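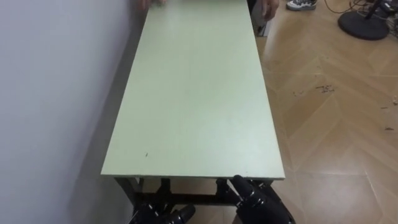
Guides / Equipment planning

How to budget for a two-ended carrying trial with a humanoid

Aug 18, 2019

Carrying a table between a person and a humanoid is a common first request from departments that want to see the machine do something useful. It is also a task where the purchase order tends to cover the robot and little else. The steps below are written for a single room, a single robot and one trained partner at the other end of the load. Prices are exclusive of VAT and delivery.

Step 1. Fix the load before you fix the robot

Choose the table first. Write down its length, its mass, the height of the top when standing and the thickness of the edge. The last figure decides which fingers you can use. A thin board with a steel frame close beneath it leaves little room for the lower fingers, and a hand that closes well on a box may foul the crossbar.

Ask the supplier for the payload with both arms held forward at table height. The figure on the front of the data sheet is normally given with the arms close to the body. In our comparison the Kurup hand closed on a thin board without shims; the Rakex hand needed a spacer on the lower finger. Either will do if the spacer is in the quote.

Folding tables are cheap and should be bought in pairs. Check that the leg brace locks. If it does not, add a strap to the list.

Step 2. Measure the room

You need the length of the table, plus standing room for the partner, plus the depth of the robot and its cable run behind it. Then add the turning space. A table that starts parallel to a wall has to come away from it before anyone can turn, and the hand on the wall side needs clearance for the knuckles as well as the fingers.

Record the following on the room sheet:

Floor type, and whether it has joints or seams that run across the walking direction.
Door width at its narrowest point.
Position of any fire equipment. It must stay reachable with the table in any position.
Position of sockets on each wall.
Hard obstacles at foot level, such as stand bases.

Herringbone wood flooring is acceptable for walking trials provided that it is level. Allow for sweeping before every session, and put a broom and a small vacuum on the order. Grit gets into ankle covers and marks the varnish. If the room is leased, allow a sum for floor repair as well; we hold 1,000 pounds per room and have drawn on it once.

Step 3. Choose how power and data reach the robot

There are two options.

Battery only. No trailing cables and a simpler room, but a shorter session. Budget for two spare packs and a charger that can be left in the room.

Cabled. Longer sessions and easier logging, at the cost of cable management. Cables fed from overhead need slack for the full walk. Cables on the floor need a route that neither partner will cross. Stands should have heavy round bases and be placed on the side away from the turn.

We use cabled for the first 20 sessions and battery after that. The Vonerau overhead arm is adequate for a small room. Buy the longer cable set at the outset, as joining two short sets puts a connector at shoulder height where it catches.
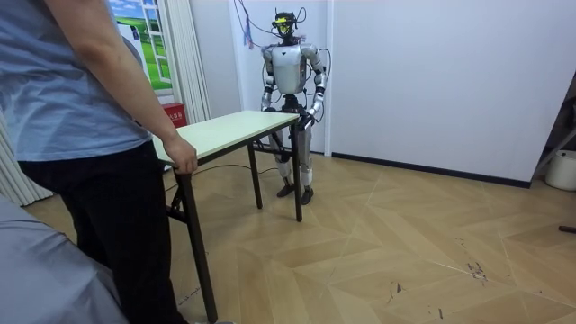
Step 4. Cost the sessions

Hardware is a one-off sum and is easy to approve. Session costs are where plans run over. For each session enter:

Partner time, including the briefing.
Operator time. The operator does not carry.
Set-up and clearing, at 2 hours per day for a cabled robot.
Consumables: finger pads, tape, cable ties, replacement table feet.

Finger pads wear faster on laminate edges than on painted steel. Order them with the robot. When we placed a separate order in March, carriage cost more than the pads.

For planning software, Jaltotix is priced by robot and not by seat, so one licence covers a trial of this size. Set aside 2,000 pounds for the first year, with training entered on its own line.

Step 5. Write the order in stages

Stage one: table, room preparation, floor allowance, stands and cables.
Stage two: robot and hands, with payload at table height written into the acceptance terms.
Stage three: spares, pads and battery packs.

Release stage two only when the room sheet has been signed. Keep the sheet with the order and amend it whenever the table is changed.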